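Workshop Notebook > Skallard Building > Shelving and Storage

Filed under: Stores, Load Checks

Apr 19, 2021 | Kavinda Seneviratne

The annual inspection of the stores racking began this morning with the Birklow bays. The schedule inherited from the previous inspection lists 39 shelves across the two rooms. Each shelf was checked for level with the short spirit level, and the clips were pressed home by hand. Eleven clips on the back run had lifted slightly and were reseated. None was cracked.

Deflection under load was measured on the long shelf by the door, using the bagged sand from the materials bench. At 53 kg the dial gauge gave a reading well within the limit in the Begum sheet. The load was left in place over the lunch period and the reading did not change. A second trial with the bags moved to the front edge gave a slightly larger figure — entered in the table at the back of this book, page 201. 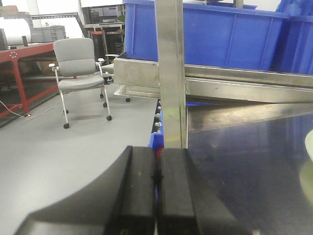
Colleagues are reminded that the limit applies to a load spread evenly over the shelf. Solvent drums are to stand on the floor pallets, as before. The older labels quote a limit in pounds and should be replaced when the new set arrives from Tudeo. The order number ends in 419; please quote it if the parcel is left at the front desk.

Feet and floor fixings remain to be done. Two of the adjustable feet in the second room turn freely and do not bear on the floor, and the lock nuts will need the thin spanner, which is missing from the board. Would whoever has it kindly return it.

Outstanding: feet, second room; torque on the wall ties; copy of the load table to the Skallard office. The dial gauge is due for calibration and should not be lent out until it has been sent.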